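4. Februar 2023

Den schwarzen Tower aus dem Podach-Bestand auf die Werkbank gelegt, Seitenwand ab. Netzteil oben links, Etikett lesbar zugänglich, bleibt drin. Der CPU-Sockel ist leer, der Haltebügel steht offen. Laut Liste von Samira Akl wurde der Prozessor im Juli entnommen und anderweitig verbaut. Muss auf dem Laufzettel nachgetragen werden, dort steht noch »vollständig«.
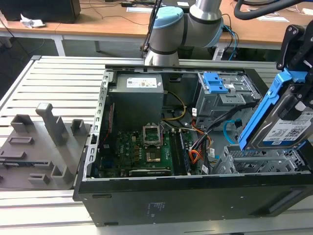
Die 3,5-Zoll-Platten in diesem Bestand sitzen in blauen Kunststoffträgern, Werkzeug ist dafür nicht nötig. Bei früheren Geräten der Serie ging der Träger nach häufigem Wechsel schwer, daher vor dem Einschieben immer die Führung prüfen. Zeitansatz pro Gerät bisher 45 Minuten, Raphaël Boyer will auf 3 Geräte am Vormittag kommen. Halte ich für knapp, solange die Dokumentation von Hand läuft.

Kabel: Das hellblaue SATA-Kabel liegt in einer Schlaufe nahe am Laufwerksschacht. Das orange-rot-schwarze Bündel bei den Speicherslots sollte mit einem Binder fixiert werden. Binder sind fast aus, 100 Stück bei Zosutex nachbestellen.
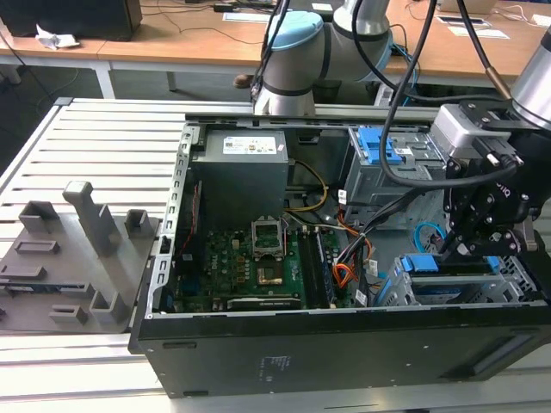
Offen: Ersatzprozessor, Wärmeleitpaste, Kühler. Zaid Fakhoury fragt bei Kravchuk nach, Antwort frühestens nächste Woche. Bis dahin kein Einschalttest. Sockel abdecken, Kontakte nicht berühren. Speicher erst prüfen, wenn die CPU da ist. Laufzettel liegt bei Hiba Daher im Fach.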